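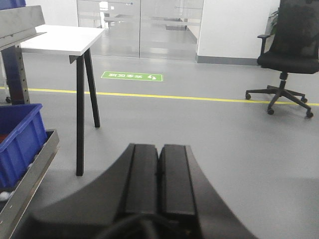 Yellow line on the grey floor, Stalley

Char siu at home, the oven way

Posted 27/07/2023

Quick one tonight, got people coming. Have been asked for this about a dozen times so writing it down properly. Cantonese roast pork, sticky, red-ish edges, no special oven. Most of the work is the fridge doing its thing.

What you need

700 g pork shoulder (also sold as pork neck or scotch, get the one with fat through it)
3 tablespoons hoisin
2 tablespoons light soy
1 tablespoon dark soy
2 tablespoons shaoxing wine
2 tablespoons brown sugar
half a teaspoon five spice
good pinch white pepper
2 cloves garlic, grated
1 cube red fermented bean curd, mashed, plus a spoon of its liquid
honey for the glaze, a few big spoonfuls

Red bean curd is in jars at any Asian grocer. Gives you the colour and a funky salty flavour. Food colouring does the colour only. Your call.

Don't use loin. Lean, dries out, you'll be sad. Belly works but it's very rich, small serves.

Cut and marinate

Cut the pork with the grain into long strips, about as thick as two fingers and as long as your hand. Don't trim the fat. If one end is skinny, tuck it under later when it goes on the rack.

Mix everything except the honey. Taste it before the meat goes in. Should be too salty and too sweet, both. Pork in a zip bag, marinade in, squeeze the air out, squish it round.

Fridge for 24 hours. Overnight is ok. Two hours is not ok, I've tried, you get brown pork with sauce on it. Turn the bag over when you remember.

Roast

Take the pork out of the fridge while the oven heats. 175 degrees, fan off. Line a tray with foil, pour in a cup of water and sit a wire rack over it. I have a Flisent one with legs, a cake rack is fine if it clears the water. Water stops the drips burning. Top it up if it gets low, burnt sugar on a tray is a whole evening of scrubing.

Shake the extra marinade off the strips and lay them on the rack with gaps between. Keep the marinade.

Twenty-five minutes, flip, fifteen more. Meanwhile tip the marinade into a small pot, add the honey, bring to a proper boil and let it bubble a few minutes. It's had raw pork in it so really boil it. Should coat a spoon.

Glaze

Brush the tops, five minutes in the oven. Flip, brush, five minutes. Then once more each side if you've got the patience. Last go under the grill, high, tray in the middle of the oven, and stay there. Door open a crack, watching. It goes from shiny to black very fast. You want dark spots on the corners and that's it. 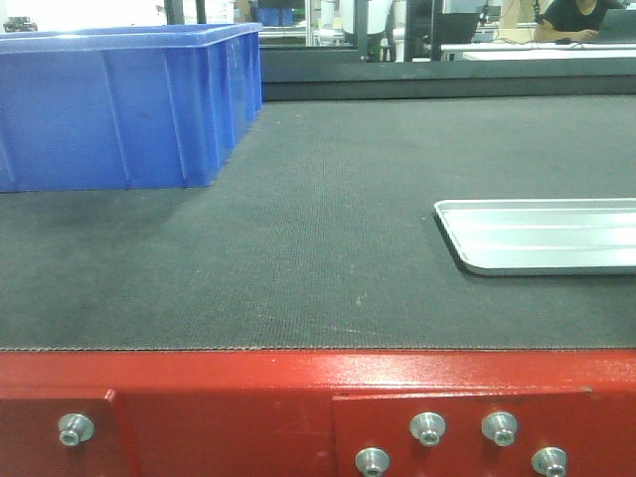 Chia-jung Huang wrote in to say the honey should go on only at the end, and that maltose is better anyway: "Honey burns before the fat has gone soft. Warm the maltose with a spoon of hot water and brush it on for the last ten minutes. It stays shiny even when the meat is cold."

Fair. I've done it since with the Rernmont maltose from the tub and the shine is better. Wet your spoon first or you will be there all night. Still use honey most weeks becuase it's in the cupboard.

Rest and slice

Ten minutes on the board. Slice across the grain, not too thin. Spoon over whatever glaze is left.

Rice, steamed greens, fried egg if you're hungry. Or noodles. Or chopped small for buns or fried rice the next day.

Few other things

Too pale? Longer under the grill, not longer in the oven.
Tough? Strips too thin or the cut was too lean.
Too salty? Some brands of hoisin are. Drop the light soy to one tablespoon.
Freezer: freeze it raw in the marinade, flat in the bag. Thaw in the fridge and it's marinated by the time you need it. Wing-yan Mak's tip, and a good one.
Leftovers keep three days in the fridge. Reheat covered with a splash of water, low.

Bun recipe next, when I get to it.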